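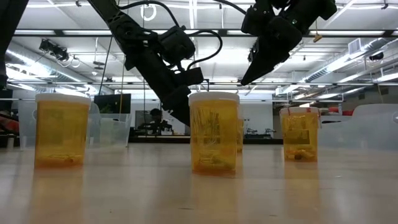 Does a refill record tell us whether a person took their medicine? It tells us that the medicine was picked up, and on what date, and very little after that.

**Figure 3.** Amber bottles with white caps.

## 4.2 What the refill measure can and cannot carry

Most of the claims made for reminder programs rest on refill records. A person who collects each supply on time is scored as taking the drug, and a person who is late is scored as missing doses. The measure is cheap and covers everyone who uses the pharmacy. We used it ourselves for the main analysis in Section 3, and we are less comfortable with it now than we were when the study was planned.

The Wesitz program sent a text message a few days before each supply was due to run out. Of the 1346 people enrolled through the Paquette pharmacies, those who got the messages collected their refills closer to the due date than those who didn't. Leclerc and Beaudoin read an earlier and smaller version of this result as proof that reminders "keep people on treatment." We can't follow them that far. A message that says a refill is due will bring some people to the counter sooner. Whether it changes what they do at breakfast is a separate matter, and their data had no way of speaking to it.

We tried to get a little closer with home visits. A subsample of 215 people agreed to let a nurse come by without a set appointment and count what was left of one long-term medicine. The visits began in June and the last was made in February 2023. Twenty-six of them had to be dropped from the comparison. In most of these cases the person had moved tablets into a weekly organizer or a kitchen jar, or had joined an old supply to a new one, and the nurse could not say which fill the leftover tablets belonged to.

Among those who remained, the link between refill timing and home counts was weak. Some people with perfect refill records had several months of tablets in a drawer. Others were always late and had nothing left over at all, usually after a hospital stay during which the ward supplied their doses. The refill score marks the second group as the problem.

Home counts have their own faults and we don't offer them as the truth. Anyone who knows a nurse may call can tip a few tablets down the sink. People who agree to a visit are likely to be tidier with their medicines than people who refuse. Adebisi has argued that the two errors run in opposite directions and so more or less cancel out. We know of no evidence for this, and it seems a great deal to ask of two errors that have never been measured in the same group.

The container is a further complication that the literature tends to skip. Ordinary pharmacy bottles of the general type in Figure 3 carry no record of when they were opened. Electronic caps do, and studies that use them are often treated as settling the question. An opened bottle is still only an opened bottle. One participant told us she opened hers every morning to check that she hadn't run out, and took the tablet from her organizer. Under a cap study she would have scored very well for a bottle she wasn't using.

Combined scores are sometimes put forward as the answer. The Sindetti index, which we calculated at the request of a reader of our first draft, adds refill timing, self-report and a count where one is available. It gave a larger effect for the Wesitz messages than refill timing did alone. We traced nearly all of the increase to self-report. People who had been getting friendly messages about their medicine for months were more inclined to say they took it. That may be true, or they may have learned what the program wanted to hear. The index gives both possibilities the same number.

Grewal and Ñahui raise a fairer objection, which is that a flawed measure applied equally to both arms should still show a real difference if there is one. This would hold if the flaw had nothing to do with the treatment. In the present case the treatment is a message about refills and the measure is refills. We'd expect the two to move together even if not one extra tablet were swallowed.

We therefore report the refill result as a refill result. Claims about blood pressure, hospital use or cost that are built on top of it should be read with this in mind, and that includes the cost estimate in our own Table 5, which assumes that a tablet collected is a tablet taken. The Usby site, where blood tests were available for a few participants, is taken up in the next section.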